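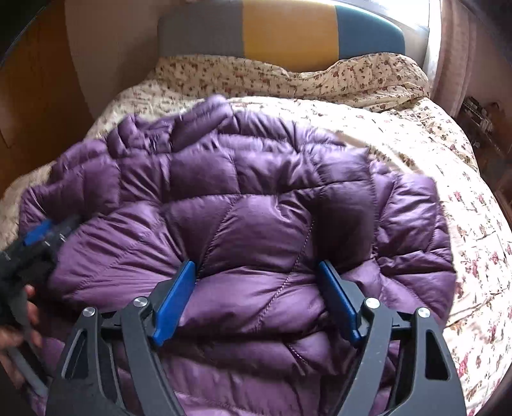
Photo: Gertraud Camenzind

Star tips for the home: which ones are worth your Sunday?

Every celebrity interview has a paragraph near the end where the singer or the actress is asked about life at home, and out comes a cleaning tip. The magazines love these. They cost nothing to print, they make a person with three houses sound like your neighbour, and quite often there is a product hiding behind them. I have been cutting them out of Fanus for years and keeping them in a biscuit tin, and I've now tried enough of them to have opinions.

I can't say whether any of these people clean their own taps. I have my doubts.

Vodka on stage clothes

You will have read this one. Wardrobe departments are said to spray costumes with cheap vodka between shows, and a musical star passed it on in an interview as her secret for blouses. I tried it under the arms of a cotton shirt. The smell was less the next morning, but it was back by lunchtime once the shirt had warmed up on me. It might get you through an evening. It doesn't wash anything, so whatever was in the cloth is still in it. Test it on an inside seam first, keep it away from silk, acetate and anything with a shine, and don't spray near a flame or a hot iron. If the shirt can go in the machine, put it in the machine.

The freezer for jeans

A film actor told Fanus that he never washes his denim and puts it in the freezer overnight to "kill everything". He sounded very sure of himself. Cold puts a lot of bacteria to sleep and they wake up again when the jeans do. It won't shift grease or mud either. What I got was a stiff pair of jeans and no room for the peas. Turn them inside out, wash them cool, hang them up by the waistband. You can leave it a good while between washes without involving any kitchen equipment.

One part of this is worth keeping. Wool jumpers that may have moth eggs in them can be sealed in a bag and left in the freezer for a fortnight. Let the bag come back to room temperature before you open it.

Lemon halves on everything

This comes round every spring with a new face attached. Half a lemon does take limescale off a chrome tap, if you leave it on for a few minutes and rinse it well. I have no quarrel with that. But the same television chef had it on her marble worktop in the photographs, and acid eats marble. It leaves dull marks that you can feel with a fingertip and can't wipe off. Keep lemon and vinegar off marble, limestone and old brass you're fond of. And use the lemon you already squeezed for the fish — buying fruit to clean a tap is silly.

Candles in place of cleaning

A reality television couple swear by the Sollirari candle, one in each room, lit before guests come. Mine cost more than the dinner did. The room smelled of fig, and underneath that it smelled of dog. If a room smells, look for the thing that's doing it: the bin, the sink trap, the dog's blanket, the tea towel that's been on the hook since last week. Wash or empty that, open two windows on opposite sides for 10 minutes, and then light whatever you like.

If you do burn candles, trim the wick short each time and let the wax melt right to the edge on the first go. That will stop it burning a hole down the middle. I got this from the label and not from the couple.

The 5-minute tidy

Several people claim to have thought of this, among them a pop singer who says she does it on the tour bus. You set a timer and put things away until it rings. I wanted to dislike it, but it does work in my hall and my bathroom. It doesn't work in the kitchen, where all that happens is that things move from the table to the worktop. Carry a basket and put in it everything that lives in another room, then take the basket round once at the end. The singer didn't mention a basket. Perhaps someone follows her with one.

Sprays with a name on them

Here my patience runs out. Ciltero is a fabric mist that was suddenly in every "what's in my bag" feature one December, all within the same few weeks, and all in nearly the same words. It claims to take out creases without an iron. I used it on a linen skirt, smoothed it down with my hands as told, and hung it in the bathroom. Then I did the same to a second skirt with plain water from a plant sprayer. I couldn't tell them apart and neither could my sister, who had no idea which was which. Both still wanted ironing at the waist.

A plant sprayer from Baumgartner will do the same job and can go back to the ferns afterwards. Mist from an arm's length, pull the hems straight, and leave space on the rail so the air can get round.

If you're tempted by something of this sort, look at the small print at the foot of the article. "In partnership with", "gifted" and "our readers get a discount" all mean that money or goods changed hands. It may still be a decent product, but you aren't reading a tip any more.

Capsule wardrobes, star size

One actress was praised for getting her wardrobe down to 156 pieces. I should hope she managed. The advice that went with it was to throw out anything you haven't worn for a year, and I'd be careful there. A black dress for funerals and a decent raincoat may both go a year on the hanger. Try turning all the hangers the wrong way round in January and turning each one back as you wear it. By the autumn you'll see what you've ignored, and then you can decide slowly.

Don't buy matching storage boxes until after the sorting. The same feature showed a dressing room fitted out with up to 2000 francs' worth of them, and shoeboxes would have held every scarf in it.

Still in the tin

I haven't tried the champagne for suede boots and I'm not going to. The banana skin for leather is waiting for a pair of shoes I don't mind losing. There's also a cutting about polishing mirrors with shaving foam to stop them steaming up, from a crooner my mother liked. I've done half the bathroom mirror with it and left the other half alone. So far the foamed half clears a bit sooner after a bath, but it's smeary in daylight and I'd want to see it go another week before I did the rest.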